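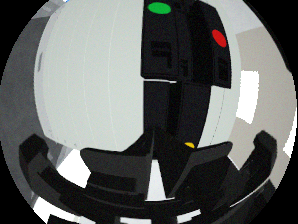

Figure 3. Simulated wrist view at the start of a trial, with the gripper open below the black fixture and its green, red and yellow markers.

Papers > Applied Robotics > Product Evaluation > Section 4

Mar 10, 2025
Idun Lunde and Regula Holzer

Abstract | Contents | Previous section | Next section | References

4. Evaluation of the Tridico simulation kit

4.1 Scope

The Tridico kit is offered by Berisha as a licensed package for organizations that wish to rehearse manipulation tasks before committing time on physical equipment. It comprises a scene library, a gripper model, a wide-angle wrist view and a scripting layer through which an operator or a learned policy may issue commands. The present section reports on the kit as supplied, without the optional Lultura extension. Installation and licensing are treated in Section 3.

4.2 Wrist view

The kit renders the wrist view as a circular image on a black ground (Figure 3). Straight edges bow outward under this projection, as may be seen in the sides of the large pale surface. Berisha supplies a correction routine, which was left off for all trials reported here so that operators and policies would receive the same image.

The gripper occupies the lower part of the view and hides a portion of whatever lies behind it. In Figure 3 the effect is modest but relevant: the green and red markers are in plain sight, while the lower portion of the yellow marker is covered by the gripper parts. Any method that depends on the centre of a marker must therefore allow for partial shapes. The markers are flat and evenly coloured, and they stand out well from the fixture. Relief on the fixture itself has low contrast, and the recesses are harder to make out than the markers. We regard this as a weakness of the default lighting and have reported it to the supplier.

4.3 Procedure

Trials were conducted at the Ginurton laboratory over 9 working days in March. Each of eight operators completed 72 trials, using the wrist view alone. An operator was asked to bring the gripper to a named marker and hold position until the software logged the attempt. Markers were named in an order drawn before each session. Operators received the supplier's standard introduction and no further coaching.

4.4 Observations

Operators described the controls as easy to learn. Several asked for a second viewpoint when approaching the yellow marker, and two adopted the habit of backing the gripper away to regain sight of it. The scripting layer behaved consistently and its logs were complete. Export was less satisfactory. The session archive held 3,251 files in a single folder, and sorting them by operator required a script of our own.

The documentation is clear on setup but brief on the behaviour of the projection near the rim of the view, where distortion is strongest. Laboratories intending to use the kit for measurement should request the full lens parameters at the time of purchase. Results by marker are given in Section 5, together with the settings used for each session.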